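Can a robot do the chores yet?

A chore is a small job that has to be done again and again. Laying the table is a chore. So is filling a shelf in a shop, folding a towel or wiping a worktop. People have wanted machines to do these jobs for a very long time, and some machines already do. A dishwasher washes plates. A washing machine washes clothes. Each of them does one job inside a closed box, and a person has to load it and unload it.

A robot that does chores in the open has a harder task. It has to find the things it needs, pick them up and put them in the right place. This page explains which parts of that task work now and which parts do not.

Seeing

A robot sees with cameras. A camera makes a picture out of tiny dots of colour, and a computer inside or near the robot works out which dots belong to which object. The computer learns to do this from examples. To learn what a fork looks like, it may be shown 1,000 pictures of forks, or many more.

Shiny and see-through objects are difficult. A spoon is like a small curved mirror. It shows the lamp, the ceiling and the robot, and all of these change when the spoon moves. A clear cup shows whatever is behind it. A patterned table adds more lines and patches for the computer to sort out.

Gripping

Your hand has 27 bones. It also has skin that feels pressure, heat and slipping. Many robots have a gripper instead, which is a simple kind of hand. The most common sort has 2 fingers that open and close like tongs.

Flat, thin things are hard for a gripper. When a spoon lies on a table there is very little space under the handle, so the fingers must come down at the right height. If they are too high, they close on air. If they are too low, they press into the table.
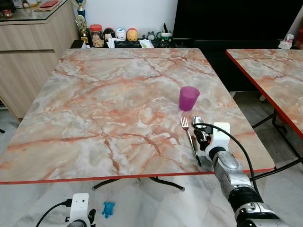 The amount of squeeze matters as well. A metal spoon can be held firmly. A thin plastic cup held in the same way may bend or crack. Some grippers have sensors that measure how hard they are pressing. Others use the same force every time, which limits what they can be used for.

Planning

Laying one place at a table sounds like one job. For a robot it is a list: find the spoon, move the arm above it, lower the arm, close the fingers, lift, turn, move, lower, open the fingers, move away. If one step goes wrong, the robot needs to notice and try again. Noticing is often the weakest part. A robot may carry on with the list when its gripper is empty.

How good is good enough?

Suppose a robot picks up a spoon correctly 90 times out of 100. As a test result that is quite high. In a kitchen it means ten spoons on the floor. Jacobus Van der Merwe, an engineer at Gilani, tests grippers on ordinary cutlery. He changes one thing at a time, such as the table, the lamp or the shape of the spoon, and runs the test again. A robot that does well on one table may do badly on the next.

Shops and warehouses

Shops and warehouses are a little easier than homes. At the Nesdale warehouse in Cletby, boxes of the same size sit on marked shelves, and the floor is kept clear. The robots there move boxes all day. They do not open them. Taking out mixed items, such as a bag of rice and a glass jar, is still done by people.

So, can they do it?

Some chores, in some places. Robots can vacuum a flat floor, carry boxes along a known route and, with practice, pick up many common objects. They are still slow at jobs that need two hands, such as folding a fitted sheet, and they often need a person close by to help.

Try it yourself

Put a spoon flat on a table. Pick it up using only your thumb and one finger, wearing a thick glove. Then close one eye and try again. Write down how many tries each way takes.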